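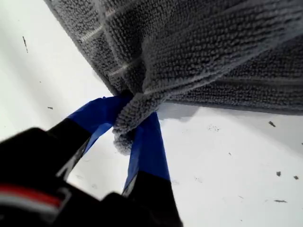

The towel cell at Kostura is running again since Saturday, after the fingers of its gripper were cleaned, aligned and taped new. The stop took most of one shift. Normally such a job is finished before the coffee break, but this time there was also a problem with the closing position, and it had to be solved first.

Kostura is the small workshop in Zunanholm where Wenik tests its folding work for laundries. The cell has one arm, one gripper with two long black fingers, and a white table. The arm picks a towel by a fold, lifts it, and lays it down for the next step. Most of the practice is done with dark gray towels, which are heavy for their size and have a pile that slides easily on bare fingers.

For this reason the tips are covered with blue tape. The tape gives a better hold, but it wears, and the small loops of the towel pull at its edge. Last week the operators noted that the arm lost more towels than usual, and always in the first part of the lift.

"We thought first it was only the tape," said Jhonatan Ayala, who looks after the cell. "We changed it, and the towel was still falling. Then I closed the gripper very slowly on a sheet of paper and I saw that one finger arrived lower than the other. A screw had become loose at the base."

Ayala took off both fingers, cleaned the mounting faces and put them back with the tips at the same height. The old glue was removed with alcohol. After that came the new tape, one layer only, without wrinkles, and wrapped so that the end of it is on the outside of the finger. If the end is on the inside, he explained, the towel opens it again in a few days.

The last step was the closing force. It was set on a towel pinched at the middle, so that the fabric makes a small knot between the tips and does not turn when the arm moves. The test was 100 lifts in a row, and the cell dropped 3 towels. Before the repair, the same test gave 40.

Wenik now wants the tape changed after every 316 lifts, a number which comes from the log of the older cell at Betancur. Ayala finds it a little too careful, but he will follow it until the end of August and then compare the worn tape from both places.

The table will also get more attention. Lint and small dark bits collect on the white surface during the work, and from now on it will be wiped at the start of each shift, together with the fingers. The cell at Betancur gets the same check of the finger screws next.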